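Plandon divided storage box, clear, small

I bought this after the third time I found a tube of something by treading on it. It cost less than a sandwich and I've now thought about it more than any sandwich, which I suppose counts as value.

The good: you can see what's in it without opening or tipping anything. The dividers stay put. Small tubes go in easily enough, though they lean in the larger compartments like people waiting for a night bus. I've been using it since February.

The less good: it's clear, so on a pale surface it all but vanishes, and I have put my elbow in it twice. The Jusell one I had before was an ugly green and I never once lost it. It also shows every fingerprint, and the label glue took 20 minutes and some bad language to shift.

Four stars. The fifth is somewhere on the table, probably next to the box. 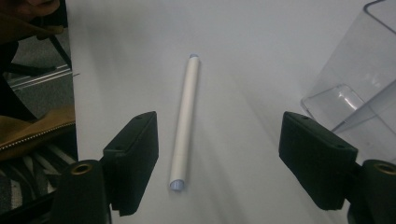
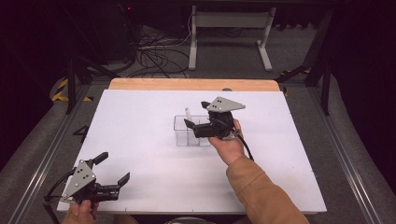 Can you wash it in the dishwasher?
I wouldn't risk it. Mine gets warm water and washing-up liquid, then drains upside down on a tea towel.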